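Drinking enough, or trying to

February 15, 2021

I have been a bad drinker of water my whole life, and last November I decided to do something about it.
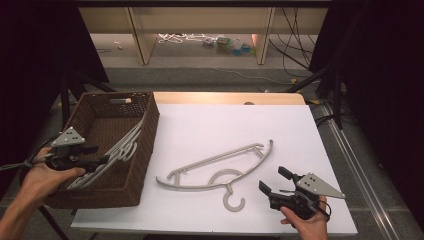
Myrtle Mahmoud wrote to me after my last post to say that she'd been drinking three big bottles a day since the new year and all it had given her was a very close relationship with her bathroom, and would I please tell her whether she was doing it wrong. Myrtle, I'm not a doctor, but I've been at this for a few months now and I have Opinions, so get comfy.

Let me go back a bit. Before November my day looked like this: coffee when I got up, coffee when I sat down, tea with lunch, coffee in the afternoon when my head started to go fuzzy, and then at ten at night I'd notice my mouth felt like the inside of a hoover bag and drink a pint of water standing at the sink. Then I'd be up at two for a wee. Then I'd be up at four for another one! And I'd wonder why I had a headache in the morning.

The headaches were what did it in the end. I'd had them on and off for ages, that dull band just above the eyebrows, and I'd blamed my screen, my pillow, my neighbour's boiler, everything going. I was moaning about it on the phone to my cousin Marius and he said, "What have you drunk today?" and I had to think about it for an embarrassingly long time. It was gone three in the afternoon. The answer was two coffees and the milk out of my cereal bowl.

So off I went. And because I can't do anything in a normal way, I did it far too hard. I'd read somewhere that you need 3,000 ml a day (I can't even remember where, which should have been a clue) so I filled three bottles, lined them up on the windowsill and decided I wasn't allowed to go to bed until they were empty. I lasted four days. I felt sloshy. I couldn't get to the post office in Nirkham and back without planning my route around loos, and with half of everything shut you can imagine how well that went. On the fourth night I was sat on the edge of the bed at half past eleven, glaring at the last third of a bottle, and I thought, this can't be what healthy people do.

I rang the surgery in the end, mostly about the headaches, and got a call back from a very patient nurse. She told me what I probably should have known already, that tea and coffee do count, milk counts, soup counts, and even the water in fruit and veg does a bit of the work. Most grown-ups do fine on six to eight cups or glasses of fluid over the day, more if it's hot or you've been running about. She also said to look at the colour before flushing. Pale straw is good, dark means have a drink. She told me to spread it out too, as gulping a litre in one go mostly just sends you to the toilet. (Myrtle, I think that's your answer!)

She did say some people have to be careful about how much they drink, if they've got heart or kidney trouble for instance, so if that's you please ask your own doctor and ignore the woman on the internet.

Anyway, what I do now is much duller and it has stuck. I have a 500 ml bottle. Just the one. It's a plain thing with a screw top from Dobre, the little kitchen shop by the bridge, and I chose it because the lid doesn't leak in my bag and it fits under the kitchen tap without tilting. I drink one before lunch and one in the afternoon, and there's a glass with my dinner. With the tea and coffee on top of that I'm well within what the nurse told me. If I forget, I forget. I don't make it up at bedtime any more.

The first glass of the day is the one I'd fight for. I used to go straight to the kettle, and now I drink a small glass of water while it boils. It's only 200 ml or so and takes no time at all, and I'm already standing there in my slippers with nothing to do. My auntie Ruxandra has done this for forty years with hot water and a slice of lemon. She swears it's the reason for her knees. I don't know about her knees, but the lemon's nice.

I did try an app. It's called Dellia and it has a little plant that droops when you haven't had a drink, and I'm sorry to say I found it unbearable. I was on a work call with my camera on and the plant started making a sad noise from inside my cardigan pocket. My friend Yu-na loves hers and has grown a whole jungle, so if you like being nagged by a fern you may get on with it better than I did. I deleted mine and stuck a post-it on the fridge.

Things I've gone off: fizzy water (burps), those powders that turn everything bright pink, and drinking through a straw, which makes me feel as if I'm at a children's party. Things I've got into: cucumber slices, mint when the pot on the step is alive, and peppermint tea after dinner in place of the last coffee. That last swap has done more for my sleep than anything else, to be fair. I'm up once in the night now at the most, and some nights not at all.

And the headaches? Better, but not gone. I'd love to say they vanished in a week, but I still get one every so often, usually if I've slept badly or been hunched over the laptop. I also cut down the coffee at the same time, so I can't tell you which of the two did the trick. My skin looks exactly the same as it ever did, in case anyone was hoping. I was promised a glow by at least one magazine.

Winter is harder than I expected. When it's cold I just don't get thirsty, and a bottle of chilly water is the last thing I want after walking back along the front at Skerkness with the wind going up my sleeves. So I let it sit on the side until it's room temperature, or I top it up from the kettle. Soup has been a great help. I make a big pan of leek and potato early in the week and it does me for lunches, and I put less salt in than I used to as it was making me thirsty all evening.

Emilian Vasiliu asked in the comments last time about drinking during exercise, and I'm afraid my exercise is a walk and ten minutes of stretching on the rug, so I'm the wrong person. I have a drink before I go and another when I get back. If any of you run proper distances, do tell him what you do, and I'll put the useful answers in the next post.

I'm also after a decent soup that isn't leek and potato. Marius has sent me three recipes already and every single one of them has beetroot in it.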